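Fumholm Phone-Down Month — FAQ

Last updated May 17, 2025

Got a lot of the same emails after the last round so I'm putting answers in one place. Typed fast. If something is missing write to the address at the bottom of the signup page.

What is it?

Thirty days in September with your phone on a short leash. Not off. You pick the hours, you pick the rules, you write them down before you start. We send one email a week and that's the whole program.

Who is Fumholm?

A small reading group that got tired of everybody checking messages under the table. Started with a book discussion, then a weekend without feeds, then a month. We're in Trolport but you can do this from anywhere. 549 people signed up last time, most of them not local.

Do I have to quit social media?

No. Some people do. Most delete the apps from the phone and keep the accounts, then check from a laptop when they feel like it. A password you have to type in every time slows things down a lot.

What counts as breaking the rules?

Your rules, so you tell me. If you wrote "no phone at meals" and you looked up the name of an actor over dinner, then yes, that's a break. Mark it on the sheet and go on. No starting over from day one. People who restart tend to restart four times and then quit.

My job needs me reachable. Can I still join?

Yes. Nurses have done it, people on call have done it. Set the phone to ring for a short list of numbers and silence everything else. Every phone made in the last several years can do this, look under Do Not Disturb or Focus in settings. Test it first — have somebody on the list call you, then somebody not on it.

What about group chats?

The hardest one. Tell the group up front that you'll be slow. One message, something like "reading this once a day in September, call if it's urgent." Then mute it. Don't leave the group, people take that personaly.

Maps, music, bank app, bus tickets?

Keep them. We ran a stricter version once with no apps at all and got a pile of mail from people stuck at train stations. Tools are fine. If an app has a feed in it, treat it as a feed. Yes, the music one too now, sadly.

Should I get a basic phone?

Up to you. Don't buy one for a thirty day thing unless you wanted one anyway. A drawer works. So does leaving it plugged in by the front door, like the phones used to be.

Can I track screen time?

Sure, write down the number on the last day of August and again at the end. Please don't check it daily. Checking your screen time is screen time. Also the number lies a bit, it counts a map left open on the dashboard same as an hour of scrolling.

What do I do with the time?

Nothing, at first. The first week is mostly boredom and reaching for your pocket. Let that go on. After that people read, cook, call a sister, fix the thing in the hall. One woman wrote us a 2000 word letter on paper. Lovely letter, took me a while to read the handwriting.

Is there a reading list?

Short one goes out with the first email. A couple of books on attention, one novel, one long essay on what notifications do to a workday. The Frimpong library branch keeps copies behind the desk if you're in town, ask for the Fumholm shelf. You don't have to read any of it.

Can kids do it?

With a parent, and only if they want to. Making a teenager join is a fight you will lose by the second day. What works better is the parents doing it where the kids can see. Phones in the same bowl, everybody's, including yours.

My partner isn't doing it. Problem?

Can be. You'll notice their phone more, and you'll want to comment. Don't. Ask for one shared thing, say no screens in bed, and leave the rest alone.

Isn't this kind of anti-technology?

No, and we get this one a lot. Half the group works with computers all day. Nobody here wants to smash anything. The question is what gets to interrupt you and who decided that. 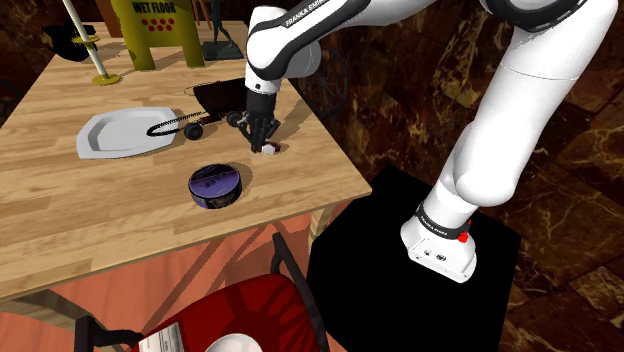

Does it cost anything?

Free. There's a printed version of the tracking sheet for people who want paper, 37 pages with the weekly notes, and you can get it at Trurkerico on the corner or print the file yourself. They charge for copies, we don't see any of it.

What do you do with my email?

Send you the weekly mails, four of them plus a hello and a goodbye. Then the list gets deleted. No app, no login, no tracking in the mails. We can't see if you opened them.

How many people finish?

No idea for the full list. Of the people who sent the sheet back last time, 154 got through the whole month. The rest of the mailbox was silent, which could mean anything. Maybe they lost the sheet, maybe they're still off the grid.

What happens on day 31?

You read your own rules again and decide which ones to keep. Most keep one or two. The phone-out-of-the-bedroom rule is the one that sticks, going by teh replies.

I missed the start date. Can I join late?

Yes. Start whenever, count your own thirty days. The weekly emails won't line up but they aren't really about dates anyhow.

Can I run this at my school / office / church?

Go ahead. Copy the sheet, change the name if you want. Just keep it voluntary — no prizes, no charts on the wall.

Didn't see your question?

Write. Answers are slow, I read that mailbox once a week.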